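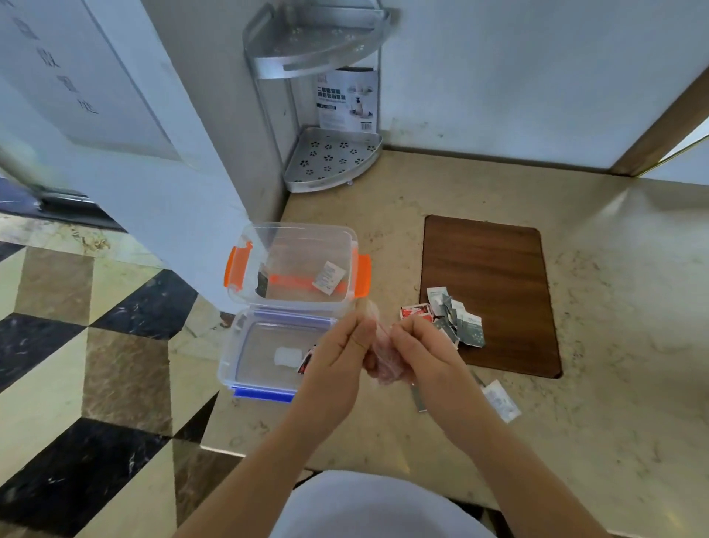 November, bench notes, water vapor loss through thin film covers. Start of the second round on the Girkness cups. The question is still how much of the scatter in the first round came from the film and how much from the way we seal it. Film gets handled more than the method sheet admits. Thin plastic pinched between the fingertips of both hands and pulled, as in the photo, ends up crumpled, and a crumpled piece does not lie flat on a rim without folds. A fold across the rim is a leak path. I am treating handling as a variable from now on.

Method, for whoever picks this up. Each cup gets a fixed charge of water, then the film, then the ring. Weigh at once, weigh again at 7 hours, and after that once a day at 9:00 a.m. Cups sit on the middle shelf of the Boren cabinet. Cabinet fan on low. Door stays shut between weighings. Record the cabinet humidity before opening the door, not after.

Two sets this time:

Set A: film cut on the glass plate with the rolling blade, lifted with the flat tool, laid down once.
Set B: film torn from the roll, balled up in the hand, opened again by hand and stretched over the rim.

Same roll for both sets. Same rings. Blank cups with foil covers go in with each set.

10:40 a.m. Balance drifting. Let it warm up longer and ran the check weight again. Drift gone by 11:30. First weights of Set A thrown out and repeated.

Results so far. Set A total loss at the 7 hour mark was 1,299 mg across the set. Set B, same interval, 3,639 mg. The foil blanks lost almost nothing, so the ring and the cup wall are fine. The spread inside Set B is poor. Two of the cups look like Set A cups and one accounts for a large share of the total. That one had a visible fold under the ring on the side facing the fan. I marked the cup and left it in.

I do not want to read the whole difference as edge leakage. Balling up the film may also open pinholes or thin it at the creases. These are separate effects and the present setup cannot tell them apart. Options:

1. Ball up the film, then seal the edge with wax in place of the ring. If the loss stays high, the damage is in the film.
2. Leave the film flat and put one deliberate fold under the ring. If the loss goes up, it is the edge.

Both are cheap. Option 1 first, the wax is already here. Wax temperature has to stay low or the film shrinks back from the rim, see the ruined batch from last month.

On the Nair sheet for this film the thickness is given as a single value with no tolerance. Our own readings with the dial gauge vary along the roll, thicker near the core. Take all pieces for one run from the same stretch of roll and write down which end. The earlier runs did not do this and cannot be compared closely with these.

2:15 p.m. Cabinet was at 30 percent humidity when I opened it, low for the setting. The salt tray had dried to a crust. Refilled it. The readings from the daily round may be slightly high for both sets. I have flagged them in the Buvov file and left the numbers as they are.

To do:
Wax run, option 1, same cup charge.
Order more rings. Several have nicks on the inner edge, pull those from use.
Check the salt tray each morning with the weighing and add a column for it.
Look at a few creased pieces under the low power scope against a dark background before they go on the cups.
Move the fan cup positions so that each set has cups on both sides.

Set B cups stay in until the next weighing. Please do not move the marked one.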